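Soft objects belong in the hand comparison

Skultico bench notes, opinion, January 2018

Most comparisons of robot hands are run on rigid blocks, bottles and tools. The results are tidy, easy to repeat and close to useless for anyone choosing a hand for work on soft or fragile material. A hand that holds a steel cylinder against a strong pull has shown that its motors are strong. It has shown very little about how well it can hold back.

We have spent the past few months comparing finger controllers on a two-armed setup at Plolis. The test object we keep returning to is an inflated balloon on a folded cloth, to be covered with strips of white tissue. It is a primary school craft job, and I would put it ahead of any block-stacking task I know for showing up the faults in a controller.

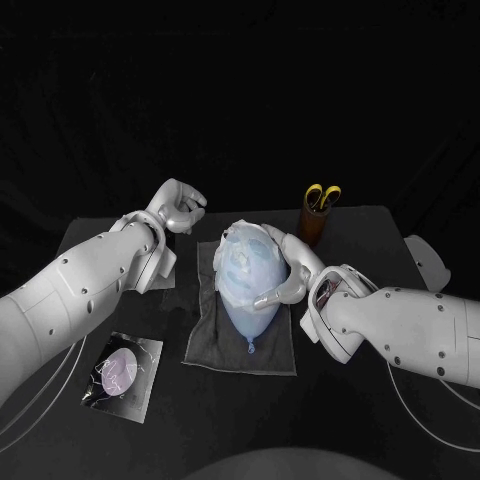 The balloon asks for two things that pull against each other. It has to be steadied, or it shifts as soon as a strip is laid on it. It must also be steadied gently, because a thin rubber wall gives way under the fingers and pushes back less than the controller expects. A position controller tuned on rigid parts closes to its target and keeps squeezing. A force controller with a slow loop hunts, and the balloon rolls a little with each correction. Both faults are plain to the eye within one run, with no need to open a log file.

The hand we used is a humanoid one. I have argued in the past for two-finger grippers on cost grounds, and for picking from bins I still would. For this task I have changed my mind. Fingers that can wrap over a curved side spread the load, and a thumb placed low stops the object creeping towards the operator. A parallel gripper with soft pads from Ekerik could also hold the balloon, but only with its jaws set wide and the wrist turned to an angle that left the other arm little room.

The strips are the harder half. A strip of tissue has almost no stiffness, so its shape after each grasp depends on the one before. It folds, twists and hides its own edge from the head camera. Passing it from one hand to the other calls for a pinch at both ends with very little tension between them. Tension is the quantity I would most like to measure, and the one our fingertip sensors are worst at reading. The Kılıçarslan controller did best here, mainly through a slower release — its opening ramp is 70 steps long, against 8 in the stock settings. 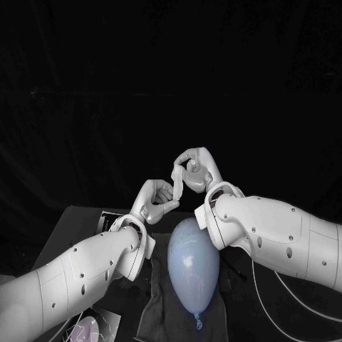

Both hands on one strip above the balloon, with no paper visible on this side.The usual objection is that such a task cannot be scored. It can, though the score is less neat than a success rate. We give each run a mark out of 10 for three items: movement of the balloon on the cloth, state of the strip at hand-over, and time. The marks vary between judges by more than I would like. I would still take a noisy measure of the right quantity over a precise measure of the wrong one.

A fairer objection concerns repeatability. Balloons differ in size and wall thickness, and tissue tears unevenly. Our answer is to record every run and to compare controllers over many of them. The archive stood at 2702 runs at the end of October, and the ranking of the controllers had stopped changing well before then. Variation in the object is part of the job the hand will be bought to do, and a test that removes it should say so in its heading.

I would ask two things of anyone publishing a comparison this year. Include at least one object that deforms under the grip, and report what the second arm was doing at the time. Many published figures assume that it was parked.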